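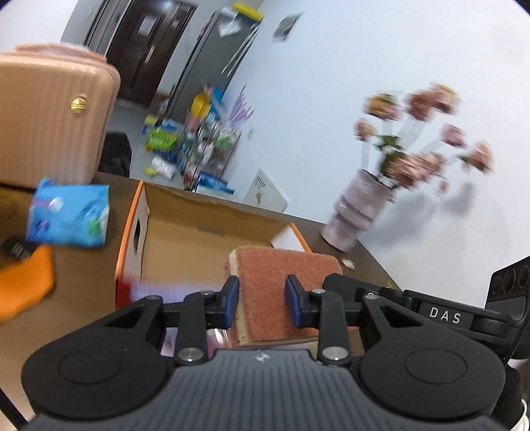 Napaporn Petchrat
@npetchrat_air
7th June

The Girard school board votes this week on whether to drop classroom CO2 monitoring. I have read the staff report and the data appendix. Thread on what the numbers support and what they don't.

Background. Girard put Savix wall sensors in its classrooms during the second COVID year. Each unit logs CO2, temperature and relative humidity and reports to a district dashboard. The contractor that installed and maintains them is Clonell.

The staff report recommends letting the Clonell contract lapse in November. The stated ground is that "average CO2 across the district was 636 ppm, well within the acceptable range."

636 ppm is a good number for an occupied classroom. It is not a number for occupied classrooms. The appendix says the average uses all logged readings, day and night, weekends included.

An empty room drifts down toward outdoor air, a bit over 400 ppm. A school building is empty for most of the hours in a year. Average those hours in and almost any building looks fine.

What you want is the occupied-period figure: readings from the first bell to the last, school days only, with lunch and recess flagged if you can manage it. The raw export has timestamps. The filter is one line.

I asked the district for the raw export in the spring. Ravindran Iyengar in the facilities office sent it promptly and with a readable data dictionary. Credit for that. It is better documentation than I get from some hospitals.

Occupied-period results. Most rooms are fine. The two newest buildings are very good. The problem is concentrated in one place, the Cultow Elementary east wing.

In 6 rooms in that wing, the occupied-period CO2 sat above 1,000 ppm on most school days last winter. Those rooms share one air handler.

CO2 at that level isn't toxic. It is a proxy. It tells you how much of the air in the room has already been in someone's lungs, and so how much outdoor air each person is getting. For airborne infection, that is the part you care about.

It is an imperfect proxy. A portable HEPA unit removes particles and leaves CO2 alone. A room with a high reading and a properly sized filter running may be reasonably safe. A high reading on its own doesn't tell you the filtration.

So I checked filtration. The Cultow east wing rooms were issued portable units. The maintenance log has no filter change for any of them in the current school year. The log may be incomplete. It is the only log there is.

Next item, calibration. The Savix units use an NDIR cell with automatic baseline correction. The firmware assumes the lowest reading over a window of days is outdoor air, and it shifts the scale to match.

This works if the room empties out regularly. It works poorly in a room that is in use every day, or one that holds stale air overnight with the fans off. In that case the sensor reads low, and the error is in the flattering direction.

Clonell's own service notes raise this. Hipólito Zúñiga, the field tech who signs most of them, recommended a manual calibration check for the Cultow wing. I can't find a record that the check was scheduled.

I am not accusing anyone of hiding anything. The note is in the appendix, where I found it. It didn't make it into the summary, and board members read summaries.

Data gaps. Nearly 30 percent of the expected readings for Cultow are missing. For the rest of the district, missing data is rare. The dashboard draws a straight line across gaps, so you don't see them unless you open the export.

The gaps are not random. They cluster on weekday mornings. My guess is a network issue when the building's tablets all connect at once, but it is a guess. The effect is that the busiest hours are undercounted.

Put together: the district average includes empty hours, the worst wing probably reads low, and that same wing is missing some of its busiest periods. All three push in the same direction.

Now the case for dropping the contract, which is better than people in my replies will admit. Sensors don't move air. In most Girard buildings the readings have been stable and good for a long time. Measuring them forever adds little.

Benedito Pimentel, who chairs the board's facilities subcommittee, made this point at the last work session. He asked what decision the data had changed. Staff could name one, a stuck damper at the middle school that was found and fixed.

That's a fair question and I think the answer is a reason to narrow the program. You don't need a logger in every room. You need a few in the places with a known problem, plus a spot check elsewhere each season.

The staff report offers 2 options: renew everything, or drop everything. It doesn't price a reduced program. Clonell's contract has a per-unit service rate, so pricing one is arithmetic.

What I'd ask for, if I were on the board. First, restate the district average with occupied hours only. Use the same export and publish the filter so people can rerun it.

Second, have the Cultow east wing air handler inspected before school reopens, outdoor air damper and belt included. Summer is the time to do it. The wing is empty and the ceiling can come down.

Third, do the manual calibration on the sensors in that wing. Outdoor air is a usable reference. Bag the sensor, carry it outside, let it settle, log the offset. It is a morning's work.

Fourth, change the filters in the portable units and write down the date. Tape on the side of the unit is fine. It doesn't need a software system.

A note on infection data, as it will come up. The report says absences at Cultow were "not significantly different" from other schools. No test is shown. One school, one winter, absences for all causes. That comparison can't detect much in either direction.

I would say the same to anyone using those absences to argue the wing made children sick. The data doesn't show that. It shows a room with not enough outdoor air in it, and you can fix that without proving a case count.

Someone asked about opening windows. In the east wing the windows open partway. In mild weather that brings the readings down a lot, and you can see it in the October rows. In January teachers close them, which is a normal thing to do when it is cold.

Someone else asked whether the higher readings could be down to class size. Vanderleia Xavier, who teaches in the wing, spoke to this in public comment. Her class is the same size as the ones across the hall on the other air handler. Those rooms read normal.

That is the most useful comparison in the whole file. Same building, same windows, similar classes, different air handler. It points at the equipment and it didn't need a model.

Correction to an earlier post. I said the average includes weekends. It also includes winter and spring break. Summer is excluded, since the sensors are powered down. Thanks to the person who messaged me about it.

On method, for those who asked. I used the bell schedule from each school's site, dropped readings with an error flag, and left gaps as gaps. I didn't fill anything in. Half days are treated as half days.

I did not correct for calibration drift. Without a reference check I have no offset to apply. So the Cultow figures are as logged, and if baseline correction is doing what I think it is, the true values are higher.

Conflict of interest: none with Savix or Clonell. I live in the district and I don't have a child at Cultow. I measure indoor air for a living, mostly in clinics, and have not been paid for this.

Public comment is open at the meeting and by email through the board clerk. If you write, ask for the occupied-hours figure by name. Staff can produce it from the file they already have.

I'll post the script and the cleaned table in a reply once I've taken the room numbers off.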